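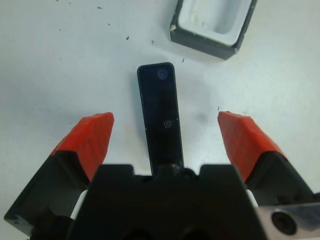 Fri 25 January. Got up late and did the cupboard in the hall first, the one I have been putting off. Two bags of it went to the bin and one bag is by the door for the shop in Drendside. After that I started on the box of small electrical things, which I have been carrying from place to place without opening. I did it one item at a time on the white table. The slim black one took longest. It is glossy, with a faint bluish round button near one end and a smaller dark one in the middle, and I could not say what it belongs to. My first thought was the heater in the old place. Then I thought of the Luninar, the lamp Ma bought when she was having trouble with her eyes. I don't have the lamp here, so I can't try it. I wrote "lamp?" on a bit of tape and put it in the keep pile for now.

The rest of the box went faster. Chargers for phones I no longer own, out. The long extension cord, keep. The alarm clock works but it gains time, so out. The bag of loose batteries I should have tested, but I have no tester, so they all go to the battery bin at the supermarket. I found the spare key to the Dumside flat taped inside a tin. I paid to have that key cut again in June, so that was annoying.

Called Ma at lunch. She says the lamp did come with a remote and that she never used it. She turned it on and off at the wall. She couldn't remember what the remote looked like, only that it was small and she had asked me to put it somewhere safe. I said I might have it. She said to bring it on Sunday and not make a special trip. Then she told me about the downstairs neighbor's new washing machine for a long time. She wants me to look at her kitchen drawer while I'm there because it sticks.

Han-gyeol Ban came by at 3 to pick up the bookcase. We had agreed on 200 and he brought 300 and asked if I would let the little side table go too. I said yes. I never liked it and it would have been one more thing to move. We got the bookcase down the stairs without hitting the wall, except once at the turn, and the mark came off with a damp cloth. He looked through the out pile while he was catching his breath and took the alarm clock. I told him about it gaining time. He said he would rather be early.

He asked how the move was going and I said slowly. The moving company's quote came in this morning at 3,358, with the packing included. I can't see paying that. Without the packing it would be less, but they didn't put the two on separate lines, so I wrote back and asked. If they don't answer by Monday I will call the other place.

With the bookcase gone the living room sounds different. There is a clean rectangle on the wall where it stood and a lot of dust along the baseboard. I vacuumed that and found a pen, a hair tie and a receipt from the hardware store that I could have used last year when I wanted to return the hooks. The books are in stacks under the window. I need more boxes, small ones, because the big ones get too heavy to lift once they're full.

Supper was soup and the end of the bread. I meant to do the bathroom shelf afterward but sat down and read instead, one of the books off the stacks, and got through most of it.

To do: tape, small boxes, take the bag to Drendside, batteries. Ask Ma if she still has the booklet for the lamp. Bring a screwdriver and a candle stub for the drawer.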